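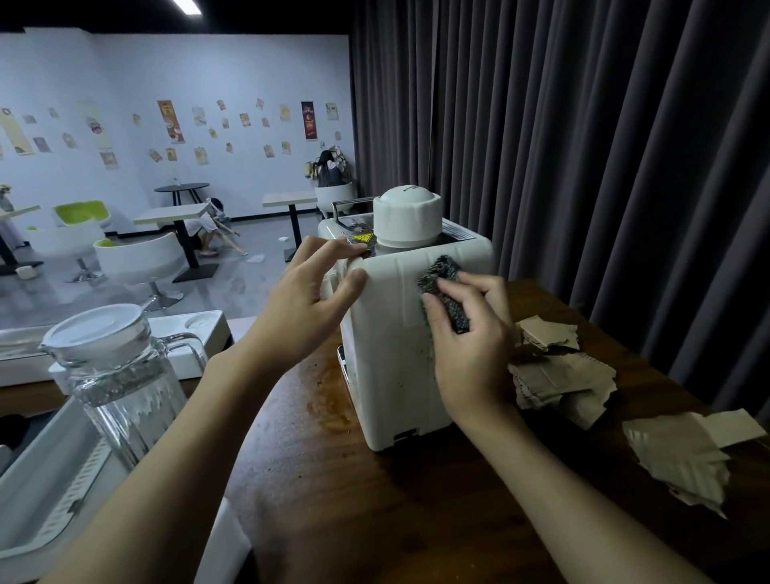
About Cilex Baseball School

Cilex is a baseball school in Drallcombe for children, teenagers and adults. We teach hitting, pitching, catching and fielding, and we also teach the rules to people who never had a chance to learn them when they were small. Many of our students did not grow up with baseball. Many others did, and they come to us to get better. Both kinds are welcome and they train on the same field.

How the school began

The school was started by Davoud Rashti, who is still our head coach. Davoud came to this country as an adult and saw his first baseball game on the television of a neighbor. He understood almost nothing of it. He asked the neighbor why the batter was walking when he was allowed to run, and the neighbor explained to him the whole evening. After this he went to every high school game he could reach by bus, with a notebook. He still has the notebooks and he lets students read them, although a part is not written in English.

Later he played first base in an adult league on weekends, and then he began to help with coaching. Parents were asking him for extra lessons for their children, above all for the children who were sitting on the bench most of the season. The first lessons were held on the grass behind the Drallcombe middle school with one bucket of balls and one tee. When it rained, there was no lesson.

Today we have 129 students in the spring season. We have our own indoor building with four batting cages, two of them wide enough for live pitching, and from April we use Reddy Field, which we rent from the town. Reddy Field has a proper mound, a dirt infield and a fence that is somewhat short in left field. Our right-handed hitters are very proud of their home runs there, and we remind them about the fence.

What we teach

We begin with throwing and catching. It is the opinion of our coaches that most errors in youth games come from a bad throw, and most bad throws come from the feet. For this reason, new students spend a lot of time on footwork before we let them throw hard. Some children find it boring in the first weeks. We ask parents to have patience with it.

Hitting lessons start on the tee, continue with soft toss and then go to the machine and to live pitching. We do not want every student to have the same swing. A tall boy and a short girl can not stand in the box in the same manner, and a student who already makes good contact should not be changed because his stance looks strange. What we correct is the timing, the balance and where the eyes are looking.

Pitching is taught in a careful way. Our younger pitchers learn the fastball and the changeup only. We keep a written pitch count for each student, and we ask families to tell us how many pitches were thrown for other teams in the same week. If a child's arm hurts, that child does not pitch, also if there is a game on Sunday and also if the child says that it is fine now. We have lost games with this rule and we keep it.

Catching is a separate class, on Tuesday evenings in winter. It is open to anybody who owns a cup and a mask. Chest protectors and shin guards can be borrowed from us, in most sizes.

Our programs

First Base is for children from age 9 who have never played. A student needs only sneakers and a glove, and if there is no glove at home we have a shelf with used ones. Please do not buy an expensive glove before the first lesson. It is better to wait and try several.

The Spring Program is our main program. Students are placed in groups by experience and not only by age, and they can be moved to another group in the middle of the season. We talk to the parents before we move somebody.

The Mutum Cup is our own small tournament at the end of the summer. It has the name of Mutum Street, where the players used to park their bicycles when we were still on the middle school grass. The teams are mixed by drawing names from a hat, so a beginner can have a very good shortstop next to her. There are games the whole day and the final is played in the evening. The trophy is a painted bowling pin, because in the first year we did not have the money for a trophy, and when later we offered a new one the students voted against it.

Adult Evenings are for grown-ups of any level. We have accountants, nurses, one grandfather with an excellent curveball, and several parents who became tired of watching through the fence. A group has up to 27 people, and when it is full we keep a waiting list.

Our building 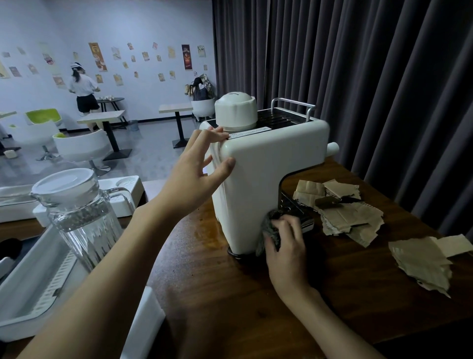

Wiping down the espresso machine.

The cages are open in the afternoon and evening for students of the school, and members can book a cage alone or with a friend. Balls and helmets are included in the booking. Bats can be borrowed, but most students from the second season prefer their own. Cleats are not permitted inside, as they cut the turf. Please change your shoes at the bench by the door.

Parents can stay and watch from the side of the cages. We only ask that instructions come from the coach during the lesson. Two voices at the same time are confusing for a child with a ball coming toward her. If you have a question about something you saw, the coaches are glad to talk after the lesson.

Our coaches

All our coaches have played, some of them in college and some of them only in town leagues, but we do not choose them for how well they played. Before a new coach gets a group, he or she works one full season beside another coach. Every coach has first aid training and a background check, and renews both. Between them our coaches can also teach in Spanish, Farsi and Portuguese. If it would help your child to hear an explanation in one of these languages, please write it on the registration form.

What we believe about the game

Baseball is a game where a very good hitter fails more often than he succeeds. It takes a long time before a young player accepts this. We try to speak about a strikeout in the same voice as about a double, and to ask in both cases what the player saw. We keep score in our games and we want to win them. We also want that every student bats and every student plays in the field, and on our teams the batting order includes all the players who came that day.

We are not a travel team and we do not promise anything about college scholarships. Some of our former students have played for their high schools and a few went further. Others became umpires, and one keeps the statistics for her school newspaper. They come back in the summer for the Mutum Cup and complain about the bowling pin when they do not win it.

Fees and help with fees

The fees for each program are on the registration page. If the fee is difficult for your family, please write to Davoud directly. There is no form for it and we will not ask for documents. A part of the places in each group is paid by the income from the cage bookings.

Visit us

You may come to see a lesson before you register. It is enough to call or write one day before, so that the coach knows you are coming. The entrance is from the parking lot and not from the street, and the bell must be pressed a little long. During the season, if you find the building closed, we are most probably at Reddy Field, and you can walk there along the creek.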